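**Subject: Re: [cell-users] Right gripper stops short on handover, no fault raised**

On an August afternoon, Edin Begović wrote:

> We see the right arm stop a little before contact during handover. The controller reports the grasp as complete and the left gripper opens on schedule. The part drops. No collision flag, no torque warning. Log line is "1242 GRASP_OK" every time. Is anyone else on the Pukon build seeing this?
>
> Edin

Edin,

Yes, same behavior on our dual-arm cell with the shared rail. I went through 3406 handover attempts in the logs. 332 of them have GRASP_OK with a finger width that matches the empty-close value within tolerance. The Golura driver treats "motion finished" as "object held" if the force reading is stale, and it never checks how old the reading is.

The objects in use here are a clear bottle, a keychain and a key on a ring:

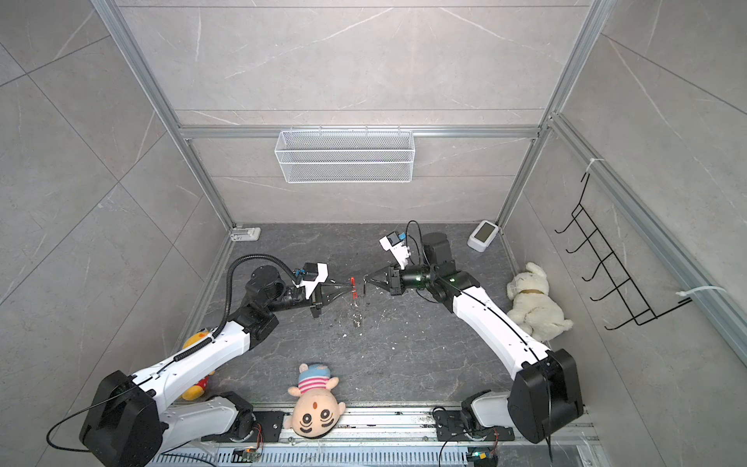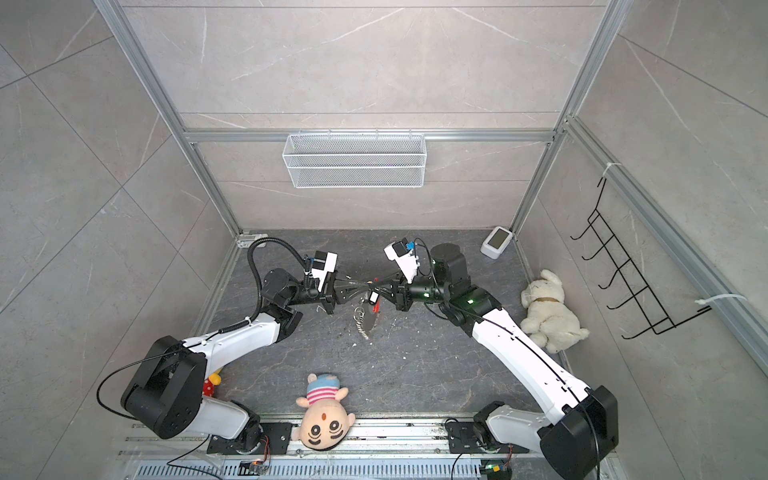
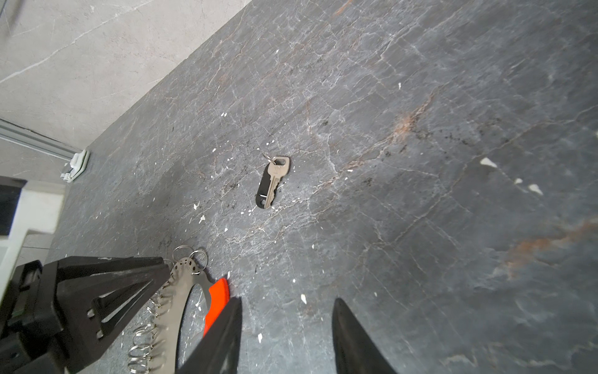

The release condition on the giving arm is the part that worries me. It waits for the OK from the receiving arm and nothing else. With a light object the worst outcome is a dropped object. Van den Broek wants to run heavier parts on the same code, and I have asked them to hold off.

Workaround until there is a patch:

1. Set `release_on_peer_ok` to false on both arms.
2. Add a width check before release. Reject anything within 2 mm of empty close.
3. On reject, keep the giving gripper closed and stop both arms. Do not let it retry by itself. Our retry loop drove the receiving fingers into the giving wrist once and the stop came late.

Step 2 does not help with thin items such as a single key gripped on the flat. The width is too close to empty and you get false rejects. For those we use manual confirm.

I also swapped the left and right roles. The error followed the receiving role, so I do not suspect the motor or the cabling on one side.

Could you send the Pukiser trace for one bad cycle, with force timestamps included? The default export strips them. Please also tell me which driver version you have on each arm. Ours match.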